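Dish Rack FAQ - Penner Kitchen Share
Last updated 04/02/2022 by Macarena Arroyo

Quick answers, because the same questions keep landing in my inbox. Search the page before you email please.

Do I have to use the rack?
Yes. No towels on the counter, they go sour.

Which way up do bowls go?
Upside down. Always. Foot ring facing you, rim on the wires. A bowl sitting right side up holds a puddle and the next person gets it down their sleeve.

Can I stack bowls?
No. Side by side, or a little behind each other if it's tight. Stacked bowls stay wet in the middle till morning.

Plates?
Stand them in the tines if they'll stand. Big ones can lean. Big platters get dried by hand and put away.

Glasses and clear cups?
Check for them before you load anything heavy. Clear plastic on gray wire is really hard to see and we've cracked 2 this winter already.

Knives?
Not in the rack. Wash, dry, back in the block. Ilir Janevski has the cut thumb if you want to know why.

How long can stuff stay in there?
4 hours. After that anyone can put it away, and they get to pick where.

Does it matter how the rack sits on the table?
Not much. Square or at an angle, fine by me. Just keep it flat, and leave elbow room on either side. Dont push it up against the Cosik kettle.

What's with the wavy wires on the bottom?
They hold plate edges. Small bowls sit on top of them ok. Spoons fall through, so spoons go in the Plunby jar.

Can you show me a rack loaded right?

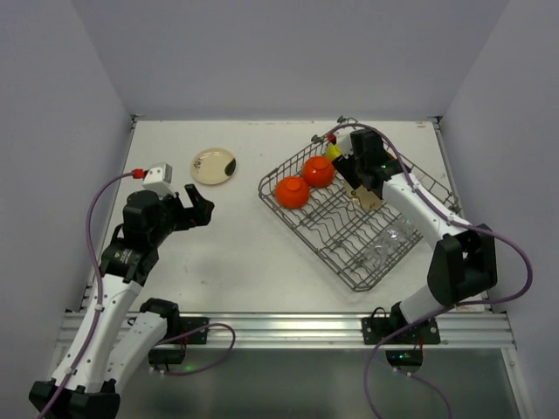 Orange bowls upside down in the wire rack. Clear cup is in there too, lower right, look twice.

Can I put non-kitchen things in the rack?
No. Paint jars, dog bowls, lab dishes, shoe insoles (yes, really). Wash them in the utility sink and dry them there.

How do I clean the rack itself?
Warm water, dish soap, old toothbrush for the corners where the wires cross. White crust is hard water, vinegar gets it off. Whoever is on the Friday slot does it.

It's rusting, who do I tell?
Me. Prurker sells a spare for this size and I have one in the closet, so dont order anothr.

Something I left is gone?
Try the shelf over the sink first, then the lost box under it. Then email Ilir.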